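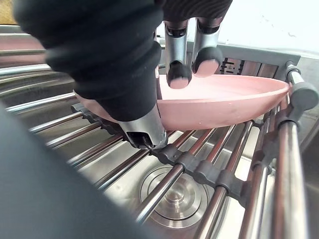

Been reading planner launch posts again. "Household tasks, solved." Which household? A short thread on what I'd want to see before I believe one.

1/ Success rate first. Plamora's post says 329 plates placed. Out of how many tries? How many times did a person nudge the arm or restart the node? I read it twice and I still can't tell you.

2/ Rhea Cabrera asked them for the logs in July. She got a video, sped up 9x.

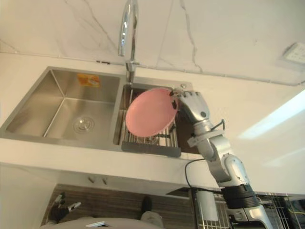
3/ Rims are where I stop trusting grasp planners. Depth on shiny steel is junk, so the estimate of where the plate meets the rack can drift while the planner stays very sure of itself. Ours reports 5 candidate grasps with nearly the same score. That score tells me next to nothing.

4/ Arnel Dumlao says force feedback covers for it. Maybe. Show me the same run with the force term switched off and I'll come around.

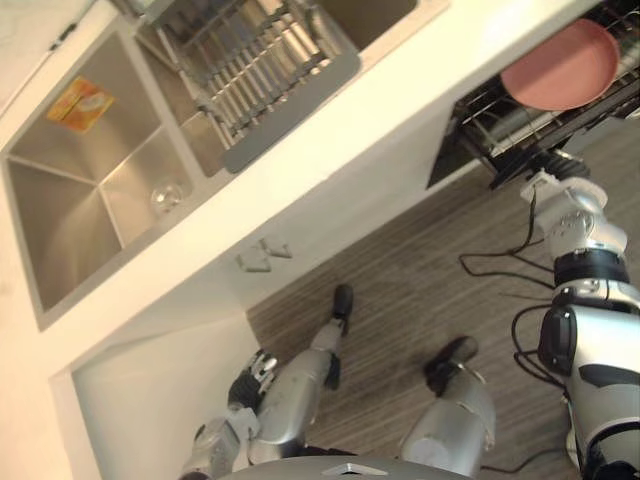 Plate in the dishwasher rack, glass still in the sink.

5/ Also, please stop counting replans as "recovery." If the planner times out at 20 seconds and then picks the same path again, that's a retry. Log it as one.

6/ I'd like to be wrong about all this. Post the raw logs, failures included, and I'll read every line.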